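Workshop Tips: Comparing Hand-Held Gripper Fingers on a Tabletop

By Zdislava Ďurica
April 19, 2019

These notes cover comparing two sets of fingers for a hand-held gripper at home, using a table and things from the kitchen sink. I ran the Starnero blocks against the softer Dralari pair. The order of the steps matters more than the tools.

Before you start

Clear the table and wipe it with a barely damp cloth. Let it dry. Crumbs and grit get under a finger and change the height at which it touches down, and a hard crumb will mark the finish. Look along the surface at a low angle before each set, then go over it once more with your palm.

Tighten the finger screws by hand, then a quarter turn with the driver. Plastic threads strip early. If a screw keeps turning, stop and fit a longer one.

Open the jaws fully and check that both tips sit at the same height over the table.

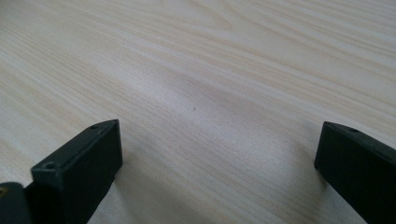
A height difference you can see by eye is too much. Loosen the low finger, slide a playing card under the tip, press down lightly and tighten again. Repeat on the other side with the same card. On the Dralari pair I had to do this twice, as the screw holes are slotted and the finger creeps when the screw bites.

Pads

Rub worn pads with 600 grit paper wrapped around a flat stick. Use six strokes per pad, all in one direction. Vacuum the dust. Do not oil the pads or use a spray polish anywhere near the table on the same day.

If you want a fair comparison, treat both sets the same way. A freshly sanded pad against an old shiny one tells you about the sanding.

Picking test objects

Use one hard, smooth object and one soft one. Sink items are good for this and easy to replace. A hard object shows slip. A soft one shows how far the jaws travel after contact, and whether the tips close evenly or cross.

Place the objects beyond the open jaws and approach at a steady speed with the wrist straight. Put each one back in the same spot between grasps. A small pencil tick on masking tape marks the spot and peels off cleanly.
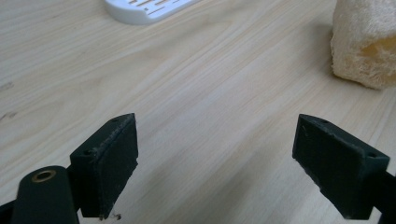 Writing down results

Keep one line per grasp: finger set, object, held or dropped, and a short remark. I use the Tamuno log sheet, but a ruled notebook does the same job. Record a drop as a drop even if your hand shook.

Change one thing at a time. If you swap the fingers, leave the objects, the lamp and your grip on the handle alone. Swap back at the end and rerun the first set. When the rerun differs from the first run, check the screws before blaming the fingers.

Storage

Store each set in its own labeled bag with its screws. The Lemeveo bags with the white strip take pencil well.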